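Limescale and heat marks on stainless steel pans

Hard water leaves a chalky ring at the fill line and white spots on the base. Neither harms the pan, but scale holds grease, and the next wash takes longer. Treat it once a month, or every 10 days in the Clallumura supply area. 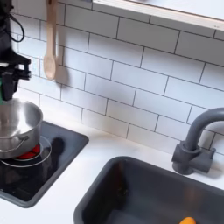 Household Notes, Issue 200

Put 900 ml of cold water and two tablespoons of white vinegar in the pan. Bring to a simmer, hold for 10 minutes, then let it cool fully before emptying. Rinse, wash as normal and dry with a cloth — air drying puts the spots straight back.

Rainbow marks are a separate matter. They come from overheating and lie in the surface itself. Wipe with neat vinegar on a soft cloth and rinse. Do not use wire wool on a polished finish. Salt should go in once the water is boiling, as undissolved grains can pit the base.

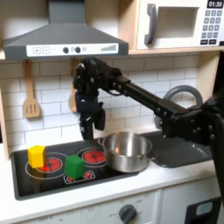 Kitchen care editor, Pluvville: the Shearer household desk

Glossy black hob tops show every smear. Wipe with a damp cloth and a drop of washing-up liquid, then again with clean water, then buff dry. Lift pans when moving them. Grit under a base will scratch both surfaces. For burnt sugar, use a flat scraper held low, and check the hob maker's instructions first.

Wire handles: clean the fixing points with an old toothbrush.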